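7 May 2021 – hand gripper no. 2, finger alignment again

Grelley's note from January says the fingers "self-center." I have my doubts. Backed off the screws, cleaned the seats, put everything back to the drawing and zeroed the opening. Fine on the bench. Ran 100 open/close cycles and checked again: the right side had crept by a hair. Could be the screw, could be my feeler gauge, which has had a hard life.

Flonex thread locker went on both sides this time. The tube claims full cure overnight. We'll see. Last batch let go at cycle 641 and the label said the same thing.

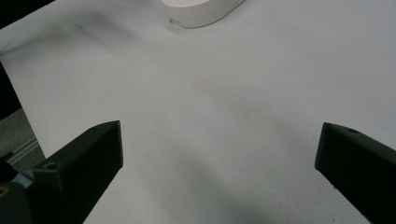
Did the open-gap check with nothing between the fingers, over plain white, so an edge is easy to pick out. I don't trust the width readout below a third of travel. It jumps, and the Gotby manual blames the cable, as it does for everything. Swapped the cable. Still jumps. Putting the old one back, no point wasting a good one.

Counter stands at 2,204. The Manninen sheet wants new finger pads at 3,000 – no idea where they got that number, and I'd sooner go by wear.

To do:
recheck zero tomorrow before anyone uses it
log the readout at five fixed openings, both directions
order two spare screws, same length as the old ones, NOT the kit ones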